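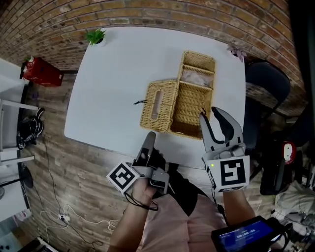 22nd April

I'm so happy to finally share this one: Ikena, my little home goods shop on Buchanan Street, is moving into a bigger space next door! My name is Sérgio Lobo, and I've been dreaming about that corner unit for 3 years (ask my landlord, he's tired of hearing it).

We'll have 81 new pieces on the shelves for opening week, mostly baskets, table linens and woven storage, plus a whole wall of lamps from Gruvimport that I couldn't stop ordering back in March. Codar is fitting the counters and they've been great about my changes of mind.

Doors open at 10, there's coffee until it runs out, and the first 4 repair workshops are free. Bring a basket with a broken handle and we'll fix it together!

Gift cards from the old shop are still good.

Press and workshop sign-ups: ask for Sérgio at the Ikena counter.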